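短片招募：找几个愿意在冷水里泡一个夏末的人

Stumby 正在筹备一部冲浪短片，片名暂定《Plirach》，和拍摄地同名。起名那天大家都饿了，谁先说出口就算谁的。以后可能会改，海报还没印，改起来不花钱。

Plirach 是一个朝北的小海湾，有一条砾石路通进去，路的尽头有一间卖热汤的铺子，汤的种类由老板当天的心情决定。浪不大，也不常来，来的时候多半在早上六点，旁边通常没有人看。我们想拍的就是这种地方。如果您期待棕榈树、慢镜头里的水珠和一段吉他独奏，市面上已经有很多这样的片子，其中几部拍得相当好，请去看。

拍摄安排在八月，一共 9 天，不含路上的时间。成片预计 8 分钟。是的，9 天拍 8 分钟，制片表上就是这么写的，写表的人已经冷静下来了。

我们在找以下几类人。

一、冲浪者，长板短板都行

不要求比赛成绩。需要您能在水温偏低的海里待满两个小时，出来以后还愿意跟人说话。技术上，能稳定起乘、能看懂离岸流、知道什么时候该把浪让给别人，就可以报名。摔得好看是加分项，摔得难看但自己先笑出来的，加得更多。

请注意，片子里会保留不少没抓到浪的镜头。导演认为冲浪的大部分时间是坐在板上等，这话没有错，但您最好提前知道，您可能在银幕上坐着等很久，表情还要自然。

二、水中摄影助理，一名

主要工作是跟着摄影师下水，递东西，盯浪，在他只顾取景的时候提醒他身后有礁石。需要有自由潜或救生经验，有证书的请附上扫描件。会修防水壳的拉扣优先。只会用牙膏擦镜片起雾的，也欢迎，我们一直想知道这个办法管不管用。

三、岸上杂务，两名

开车、搬板、煮咖啡、看潮汐表、晾湿衣。湿衣晾在哪里、朝哪面翻，组里有两派意见，到现场以后请保持中立。需要驾照，并且能倒车上一条很窄的坡。面试时会真的让您倒一次。

四、出镜但不下水的人

老一辈的造板师傅、渔民、常年在岸边遛弯的人、年轻时冲过浪后来改钓鱼的人，都想请来聊聊。不用背词，也不用穿得像冲浪的。每次采访一小时左右，可以在家里、工棚里或者车里进行。方言没有问题，字幕由我们头疼。

关于钱

这一段通常放在最后，字号最小，我们还是提前说。冲浪者和岸上杂务每天 449 元，水中摄影助理的报酬面谈，比这个数高。受访者有车马费和一顿饭。拍摄期间包住宿和三餐，住宿是上下铺，有热水，热水的脾气跟汤铺老板差不多。所有下水人员由我们统一买保险，保单会在开拍前发给本人，请真的读一下。

往返 Plirach 的路费凭票报销，限经济舱、火车和长途车。板子的托运费也报。第三块板子的托运费请自己想办法。

关于装备

湿衣请自带合身的，厚度按冷水准备，手套和靴子也带上。板子自带，备用的脚绳多带两根。Cliro 借给我们一批备用长板和几件湿衣，尺码偏大，适合救急，不适合上镜。对方没有要求任何露出，所以您不必在浪上把板底朝向镜头，实在要朝，那也是您的自由。

关于安全

每次下水前有简短的说明会，不能缺席，哪怕您在那片海里长大。救生员说不下，就是不下。导演无权推翻这个决定，这一条是导演自己写进协议的，写于他某次推翻之后。喝了酒的当天不下水，宿醉也算。未满十八岁不招，身高体重不限，年龄上限没有。

关于肖像和成片

出镜人员会签一份两页的授权书，我们尽量写成了人话。素材用于本片、预告片和影展放映，不卖给别的广告。您可以在定剪之前看一遍自己的段落，提意见，我们会认真听，然后有一部分会照做。音乐由乐队 Þórarinsdóttir 负责，名字请直接复制，我们内部也没有人会念，开会时统称“乐队”。

怎么报名

写一封邮件给 Stumby 招募组，标题写明您报的是第几类。正文请包括：

住在哪里，八月有哪几天来不了；
下水多少年，常去哪些浪点（不愿意透露秘密浪点的，写“某处”即可，我们理解，也不会追问）；
一段不超过 91 秒的视频，内容不限，不用剪辑，不要配乐；
有无旧伤，肩膀和膝盖请如实写；
吃不吃鱼。汤铺那边需要知道。

为什么是 91 秒：最初定的是 90 秒，有位朋友发来的片段最后一秒正好是他被自己的板子追上，我们舍不得剪，就把规定改了。

采访类的报名者不用拍视频，留下电话和方便的时段就行。替家里长辈报名也可以，但请先问过本人。去年有一位老先生在门口见到我们才知道自己要上镜，他很有礼貌，我们也很有礼貌，场面持续了很久。

收到邮件后我们会回一封确认信，不是自动回复，所以可能会慢，语气也会有起伏。初选通过的人，会约在某个星期六下水见一面，地点按各人所在地另行通知。见面不算正式试镜，就是一起划出去，看看大家在水里会不会互相讨厌。当天如果没有浪，就改成岸上聊天和倒车。

几个经常被问到的事

能不能带家属？能，食宿自理，会煮饭的家属可以商量。

能不能带狗？一个剧组最多容纳两条，先到先得，需要能接受风筒毛套不是玩具这件事。

能不能只来三天？冲浪者可以，岸上杂务不行，车总得有人开回来。

八月要是一直没有浪怎么办？那就拍一部关于没有浪的片子。工资照发，片名可能要再议。

名额招满以后，这一页会改成“已招满”。在看到那三个字之前，都可以写信来。
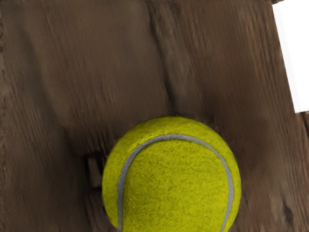
另外补充一点，住处的晾衣绳和插座都有限，充电请排队，大功率吹风机请留在家里。报名信里如果附了作品链接，麻烦先确认不用密码就能打开，需要密码的把密码一并写上。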